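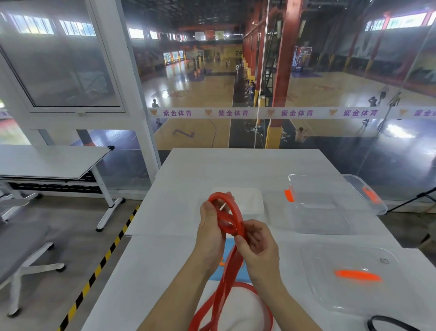
Red resistance band from the home exercise kit.

Clustano Falls Prevention Pilot
Progress note to the Vedine Fund, 18th April

We have spent 1625 dollars of the grant, nearly all of it on kits and postage. Idadov delivered 12 kits short and has yet to send the rest.

Sign-ups look good on paper - 350 people by the end of March. I would not read much into that. Most joined at a free lunch, and the exercise diaries we get back are suspiciously neat. Two sites report "better balance" but neither tested anyone at the start, so we have left that claim out.

The Phùng Street group wants to add a second class. We would hold off until the October balance tests are in. Please treat the attendance figures as unchecked until then.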